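Sturkstead Open Bin, Blue, Item 1397
By Rainer Kramer
2018-01-18

We were slow to add this one. Another plastic bin is not something the catalog was crying out for, and the maker's leaflet calls it a "complete snack station solution," which put me off for most of a year. It's a bin. It has a bottom and sides, and you put things in it.

Still, customers kept asking for something to go on the white tables we sell for break areas, and the wire baskets we used to suggest let small packets poke through. So it's in the catalog now, in blue only, at $17. 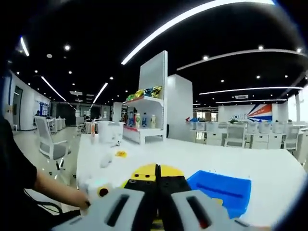
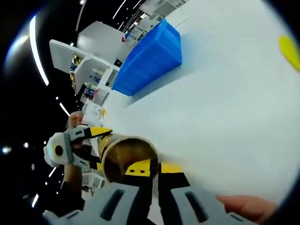
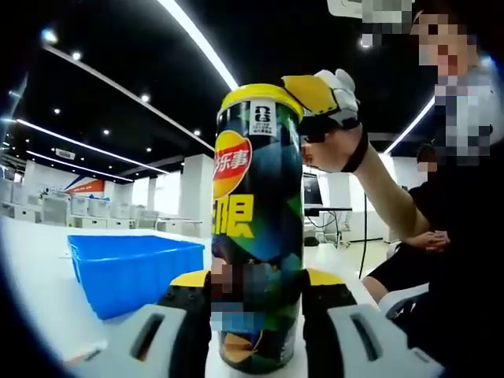

Sturkstead bin in blue, on a white tabletop. Snacks and canisters not included.

What you get

One bin, molded plastic, open top, no lid. Sturkstead lists a lid in its own price sheet but I have never been able to get one out of them, so please don't order on the promise of a lid. If one turns up I'll change this page.

Outside length is 600 mm, a bit under 24 inches. That is longer than people picture when they order, and most of our returns on this item come down to that one number. Put a tape on your table before you buy. On a deep table it can sit lengthwise along the back and leave the front free for work. On a narrow one it will eat the space where people want to put their elbows.

The leaflet gives the load as 46 pounds. I wouldn't argue with the figure for a bin standing on a flat table, where the table does most of the job. Carrying it is another matter. I loaded one to the full 46 with boxes of copier paper sheets and picked it up by the ends, and the long sides bowed out enough that I put it down again. Treat it as a bin for light goods and it will do fine.

The color

The leaflet says "calming ocean blue." I'd say bright blue. Against white furniture it stands out a good deal, and you should decide whether you want that. For a table where people are meant to find the snacks or drop things back in one place, a strong color does help. For a front office where someone has spent money on making everything white, it will look like a bin somebody forgot to put away. Brernville, who have had a set since September, like it for the first reason and have asked twice about a gray one for the second. There is no gray one.

What fits

Bagged snacks fit well, on their sides or standing in a row. Small cartons are fine. Tall chip canisters are where the leaflet starts to stretch things. It shows them standing upright in neat ranks, and they will stand that way if the bin is full. With three or four in it they lean and then tip the first time anyone pulls the bin toward them. Lay them down, or keep them on the table beside the bin.

I would also leave bottles out of it. Anything with a drink in it belongs on a shelf, where a leak shows up right away. A bin with closed sides will hold a spill very nicely until somebody reaches in for a packet. If you have an open shelving unit behind the table, use one level for packets and the one under it for bottles, and keep the bin for whatever is being handed out that day.

Claims I can't stand behind

"Sound-dampening base." I dropped a bunch of keys in it. It sounded like keys in a plastic bin.

"Keeps food fresher." There is no lid. I don't know what they had in mind, and when I wrote to ask, the reply was about shipping dates.

"Non-slip." On a rough wooden bench, maybe. On a glossy white table it slides with one finger. Stick-on felt or rubber dots cure this and cost next to nothing — any hardware store has them, so we don't stock them.

"Stackable." This one is half true. Bins nest when they have nothing in them and save a lot of closet space that way. Loaded, they do not stack. The top one goes down into the bottom one and rests on the goods.

Compared with the Tóth tray

People ask, so: the Tóth tray is shallower, has proper handles and costs more. If you'll be carrying the thing from a kitchen to a meeting room every day, buy the Tóth and don't look back at this page. If it's going to stay in one spot and be filled by hand, the Sturkstead holds more for less money. I use one of each. The Tóth goes back and forth and the Sturkstead has hardly moved.

Cleaning

Warm water and dish soap. The sides are slightly textured and crumbs get caught in the corners, so use a brush. We ran one through the dishwasher on the lower rack and it came out with a slight twist along one long side. It still sat flat once it was loaded. The leaflet says dishwasher safe. Hand wash it.

Don't write on it with marker, including the kind sold as wipe-off. It leaves a gray shadow on this plastic. Masking tape holds well enough for a label and peels clean if you don't leave it on all summer.

Ordering

Sold singly at $17 each, no price break for quantity. I've asked for one and will keep asking. Shipped from the Skarovgate warehouse, usually the same week. They come nested, with a sheet of brown paper between them that is there to stop scuffs and doesn't always manage it. Light scuffing on the outside is normal and I won't take one back for that. Cracks, yes, send me a picture and I'll replace it.

If the length is wrong for your table you can return it clean and unused, and you pay the postage.

Contact: Rainer Kramer, catalog desk, Skarovgate | © 2018 Skarovgate | Back to top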